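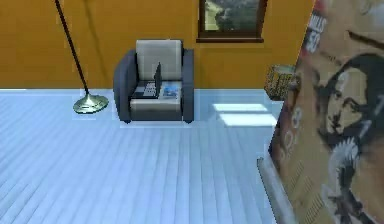
Skollbridge Town Supporters' Association: minutes of the March open meeting

Club > Supporters > Meetings > Minutes

13 March 2018
By the minute-taker

1. Minutes of the last meeting

Agreed, with one correction. The previous minutes recorded that the club "will" publish its season ticket figures. What the club said was that it "hopes to". The wording has been changed. The figures have still not appeared.

2. The manager's contract

The meeting discussed the two-year extension announced after the win at Inudton. The club statement describes the team as "transformed" since the autumn. It was pointed out that the run being celebrated covers 19 league matches, that most of the wins came at the start of it, and that the side has slipped back to mid-table in the meantime. Inudton also had a man sent off before half-time, a detail the statement leaves out.

Several members felt the manager deserved more time and that the football was at least better to watch than last season. Others wanted to know why the extension could not have waited until June, when there would be a full table to look at. There was no agreement on this and no vote was taken.

It was noted that the last manager was also given a new contract on the back of a good month, and that supporters never found out what it cost to end it. The meeting asked for a plain question to be put to the club: is there a break clause, yes or no? 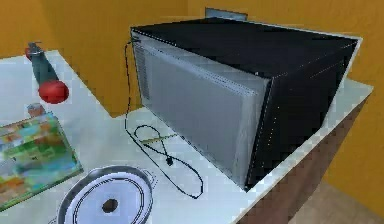
The club may well say that contract terms are confidential. If so, the meeting would like it to stop describing the deal as "good value", as there is no way for anyone outside the boardroom to judge that.

3. Season ticket prices

The adult price for the main stand goes up by £19. The club puts this down to rising costs but has not said which ones. Members who sit in the uncovered end asked what they were getting for the increase on their side, given that the turnstile there has been out of use for much of the season.

The early renewal window was thought too short. A request to extend it will be sent with the letter under item 2.

4. Wilter partnership

The club's new shirt sponsor, Wilter, has offered 135 discounted tickets for the final home game. The offer was welcomed in principle. On reading the terms, it was found that buyers must register with Wilter and agree to receive its emails, and that the discount does not apply to concessions. The word "community" appears in the announcement a good deal more often than the word "price".

It was proposed that the Association help to promote the offer.
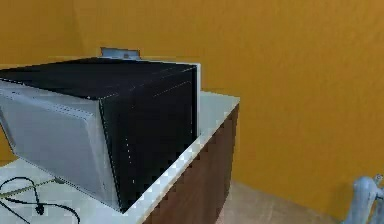
One member replied that she would sooner see the tickets go straight to the junior sides, with no sign-up at all, and that the Association should not be doing a sponsor's marketing for free. This was met with general agreement. The proposal was withdrawn, and Wilter will be asked whether it would consider the change.

5. Away travel

The Oei coach for the last away match needs 70 bookings to run at the advertised fare. Bookings are short of that. Oei has said the fare will be "reviewed" if the number is not reached, and the meeting took this to mean it will go up. Anyone who has already paid should be told the final fare before the refund deadline, and the Association will press for this in writing.

The late arrival at Inudton was raised again. Oei's explanation was traffic. Members who drove themselves by the same road were in their seats for kick-off.

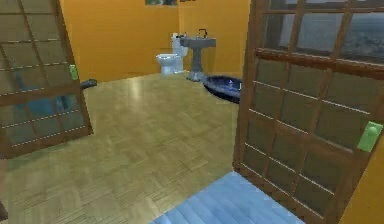 Bathroom seen between open sliding doors.

6. Any other business

The pitch: the club says drainage work will be done in the summer. It said the same last year. Noted.

The matchday programme: a complaint was received that the league table printed in the last issue was a week out of date and showed the team two places higher. To be passed on.

7. Next meeting

To be held after the final home game, on a date to be confirmed. Any reply from the club will be read out in full.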